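Mesora wants your spare blankets, and I went home and checked my own bed

Feb 14, 2021
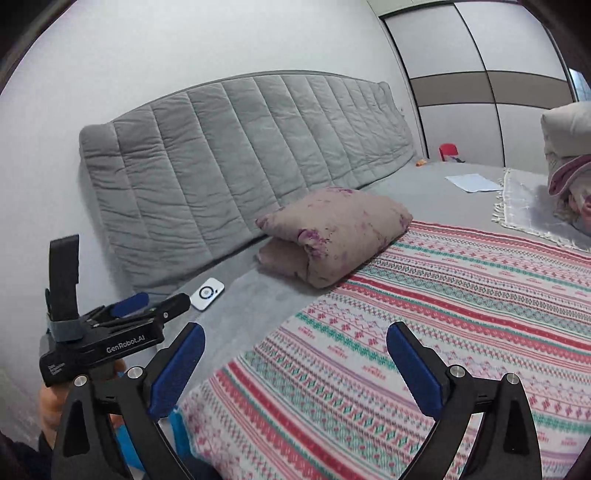

What the drive is after

I spent most of Friday evening on the phone about bedding, and I'm not complaining, because I love this stuff. The Mesora community store is running a blanket and pillow drive again. The shelves at the back that were full in September are down to one row of single sheets and a stack of curtains, and in the middle of February what people come in asking for is something warm to put on a bed.

Wagner Lopes, who looks after the bedding side, gave me the wish list over the phone (twice, my pen died the first time). Blankets come first, any size, any pattern. Then pillows, then quilted covers, and yes, that includes covers for headboards! I didn't expect those to be wanted at all, but apparently they disappear the day they're put out. A padded cover makes an old headboard nice to lean against, and if you're furnishing a rental where you can't touch the walls it does a lot for a bedroom.

The store has taken in 175 pieces so far. Last winter's drive finished at 2,371, so there's a long way to go and two weeks left to do it in.

Patterns are welcome

I asked about this one for purely selfish reasons. Everything I own clashes. My idea of making a bed is a striped blanket with red bands and little diamonds and flowers all over it, a beige pillow with purple blooms on top, and light gray quilting behind to calm it all down. I've been told (by family, repeatedly) that this is not a color scheme. Wagner says it's exactly what goes first. Plain beige sits on the shelf for weeks, and the loud ones are gone by lunch.

"People want their room to look like somebody lives in it," he told me, and I felt so much better about my red stripes.

Kids in particular go for anything with snowflakes, zigzags or animals. If you've got an old patterned throw folded up on top of a wardrobe somewhere, that's the one to bring.

How to get things ready

Wash it and dry it all the way through, please. Dewanti Mangundap does the sorting and she was pretty firm with me on the drying. A blanket that goes into a bag even a little damp will smell by the time anyone opens it, and then it has to be washed again at the store, where there's one machine and a line for it.

Pillows should spring back. Her test is to fold the pillow over on itself, press down, and let go. If it opens back out in a few seconds it's fine, and if it just lies there looking sorry then it's done its service and can go in the textile bin at home. I tried it on mine as soon as I hung up. Three passed! One I'm not going to talk about.

For quilted covers, run your hand along the seams and look for places where the filling has come loose or slid down into a lump. Small things like a missing button or an open hem are okay, they have a mending table. Creases are no problem at all, so leave the iron where it is. Mine always looks rumpled along one side whatever I do, and Dewanti just laughed when I asked if that mattered.

Fold blankets flat and tie them with string or put them in a clear bag, with the size on a slip of paper if you know it. If you don't know it, "fits a double" is plenty.

What they can't take this time: electric blankets, foam mattress toppers, and anything with feathers coming out.

Dropping off

The store is on Gachanja Street, side entrance, the door with the green handle. You can bring things any weekday until six and on Saturday until noon. Only two households at a time can be inside at the moment, so there may be a short wait on the sidewalk. Wear your mask and dress for it, it was freezing when I walked by.

If you can't get there, the folks at Pluteck are lending a van for pickups on Thursday evenings. There's room for 40 bags a run, and you book a spot by calling the store and asking for Anselmo Araújo. He'd like you to have the bags by the front door when he rings, and he does not do stairs above the third floor (his knees, his words).

Picking up

You don't need a referral or a letter. Come in during opening hours, say what size bed you have and take what you need. Blankets and pillows are free for the length of the drive, and the headboard covers are whatever you feel like putting in the jar.

I'm bringing two blankets on Monday after work, plus a cover I bought for a headboard I no longer own. The red striped one stays where it is, I'm not ready. If you're over in Mulonero and want me to carry something for you, leave a note in the comments before then, I've got room on the back seat.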